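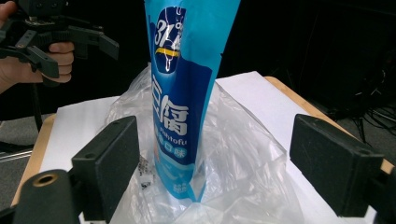
Monday, February 28, 2022
By Aliki Politis

Chapter 4
What the Front of a Packet Tells You, and What It Leaves Out

Most people who write about food packaging begin with the claim that a shopper makes up her mind in a few seconds. The number of seconds changes from book to book, and the source is usually another book. This chapter starts somewhere else, with a question that sounds too simple to need asking: when you pick up a snack packet, what have you learned by the time you turn it over?

Less than the trade would like you to think. The front of a snack packet normally carries a brand mark, a product name, a flavor name and a good deal of color. Of these, only the product name has much to do with what is inside, and even that needs care. A flavor name is a promise about taste. It is a poor guide to ingredients. A packet that gives "tofu" as its large word and follows it with "flavor" may hold tofu, or something seasoned to remind you of tofu, or a kind of snack that has borrowed the word because buyers already know it. You can't settle the matter from the front. Students who are sure they can are asked to write down their answer before they read the ingredient list, and to keep the paper.

Color is where the overconfident claims pile up. Blue is said to mean cool, or salty, or seafood, or low in fat, or premium, depending on who is selling the advice. A meaning that stretches that far isn't doing much work. In some product lines a color does separate one flavor from the next, and regular buyers learn it the way they learn bus routes. Outside that line the lesson doesn't travel. A blue packet from one maker and a blue packet from another may have nothing in common except ink.

The Tukton survey

The best-known local attempt to test any of this is the Tukton survey, run one July by Gerasimos Stergiou and Vasiliki Triantafyllou. They showed packets to 964 shoppers, front side only, and asked what each one contained. The part that gets quoted is that 801 of them gave an answer without hesitating. Training courses repeat this as proof that packaging "communicates."

It proves that people will answer a question when asked. Far fewer, 264, named the main ingredient correctly, and the survey's own notes admit that some of those shoppers had bought the product before. The authors didn't separate the ones who read the packet from the ones who remembered it. Areti Rallis raised this in her review, and the reply she got was that memory of a packet is also a form of communication. Perhaps so. It is a different form from the one being sold to the firms that paid for the courses.

We will come back to the survey in Chapter 6, where the wording of its questions is given in full. For now, take from it one modest point: being confident about a packet and being right about it are separate things, and they should be counted separately.

The second layer

There is also the bag around the packet. Clear plastic is a favorite for multipacks, loose assortments and carried groceries, and the usual reason given is that the buyer can see the goods. Sometimes she can. A clear bag that is stretched tight is close to invisible. Once it is crumpled, every fold throws back the light, and small print behind it becomes hard work. Large lettering survives this treatment. Fine print mostly doesn't, and the fine print is where the weights, the storage advice and the allergens live.

The firm of Bavton tried to deal with the problem by printing a 90-word summary on the outer bag of its mixed assortment. The summary described the assortment as a whole. It said nothing about which packet held what, so a person avoiding soy still had to open the bag and go through the contents one at a time. Polyxeni Andreadis calls this a success because complaints fell. Complaints can fall for many reasons, including that people stop buying.

Before you read on

Take any three snack packets from your own kitchen – different makers, if you have them. Cover the backs. For each one, write what you believe is inside, and next to it write the word or mark on the front that made you believe it. If you can't point to a word or mark, write "guess." Then turn the packets over and compare.

Keep the sheet for Section 4.1, which deals with product names and the rules that do and don't govern them.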